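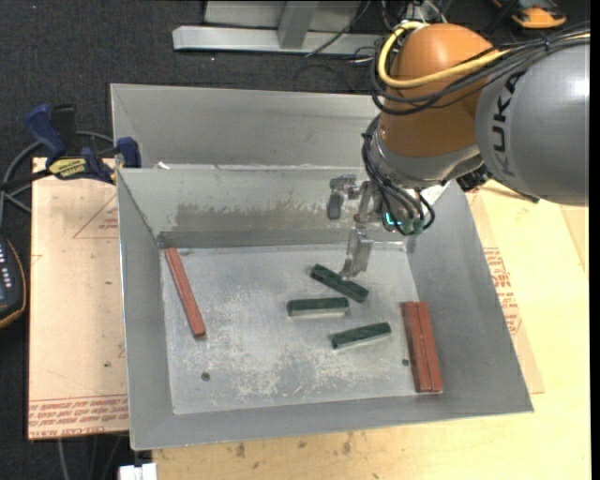
My grandfather kept his odds and ends of wood in a metal bin by the back door of his shop, and I was allowed to play with whatever was in it as long as I put everything back. I must have been six or seven. The bin was deep for me then, and I remember leaning in on my stomach until my feet came up off the floor, fishing for the good pieces at the bottom. A good piece was a plain one: a short, straight bar, corners still sharp, no bigger than my hand. I built barns with them, mostly, and one very long bridge that my cousin Hemant Shukla stepped on (he still says it was already falling down).

I've been thinking about that bin all winter, and 31 Jan 2024 seems as good a day as any to finally write down my complaint, which is that we have stopped giving children plain blocks.

I don't mean there aren't any for sale. I went looking in November for a present for my friend Rania Khalaf's little boy, and the shop had a whole wall of them. But one set made up a castle, and only the castle. Another had letters, numbers and farm animals on every face, so that a tower of them looked like a page torn out of a dictionary. The biggest box held 123 pieces in more shapes than I could name, with a booklet showing where each one went. I stood there for a good while holding that booklet, and I felt tired on behalf of the child.

What I wanted was a handful of bars in two sizes and two colors. Short green ones and longer red-brown ones, say, the kind of brown-red you see on old barns. Give a child that and she has a real question in front of her right away. Do the long ones lie side by side and touch, or do they go across? Are the green ones cows, or bricks, or people waiting for a bus? A block with a cow painted on it has settled the matter before she sits down.

Ebony Hinds, who taught kindergarten down the hall from me for years, disagrees, and she's no fool, so I'll give her side. She says some children freeze up with nothing to go on, and that a picture on the box gets them started. I've seen that too. I'd only answer that the freezing passes, usually by the second morning, if the grown-ups can keep their hands in their laps. That last part is harder than it sounds! I have ruined more than one good tower by being helpful.

And while I'm at it, let me put in a word for the bin. A nice fitted tray with a slot for every piece is a lovely thing to look at, and it turns cleaning up into an exam. A wide bin with sloping sides asks nothing of you. You drop the blocks in, they land every which way, and the next morning they're already lying in some arrangement you didn't plan, which can be the start of a barn. If it's scratched and stained, so much the better, since then you won't mind the noise of things being dropped in it.

I ended up buying Rania's boy the smallest set in the shop, and I left the booklet in the bag.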